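Visit to Jaidee, Sterkisbridge: notes for the equipment plan

Renata Gallardo and I went to Jaidee in September to see hand-held grippers in use before Wullport commits any money. Lempi Rantala met us at the door and took us straight through to the work table. We stayed until lunch.

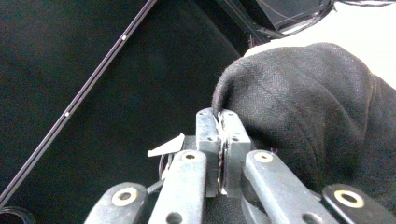
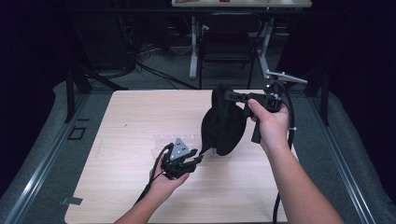

Work with the hand-held gripper and black fabric at Jaidee.

We had gone in thinking mostly about the price of the gripper. Lempi spent more time on the rest of the list. Her shop budgets 2000 dollars for each station before any gripper is bought, and that covers the table, the metal frame, the floor mat and cabling. Cables are the item she would raise if she did the budget again. They run off the table and get stepped on, and she now keeps 6 spares.

The fingertip pads are a running cost. Heavy woven cloth wears them faster than plastic parts do, and Jaidee changes a pair after 1000 grips. At 40 dollars a pair that is small for one station, but we had no line for it at all. Renata has added one.

We also asked about lead times. Jaidee orders from Werano and had to wait most of a summer for the second set. Lempi's advice was to order both sets together and to get the spare parts price in writing at the same time.

Floor space needs another look. Our plan allowed for the table only. A person has to stand at it with both arms free, and there should be a second table close by for small items. Our back room will take two stations, maybe three if the shelving goes.

Still to do: ask Werano for a quote on two sets with pads, measure the back room, and find out if the power there is enough.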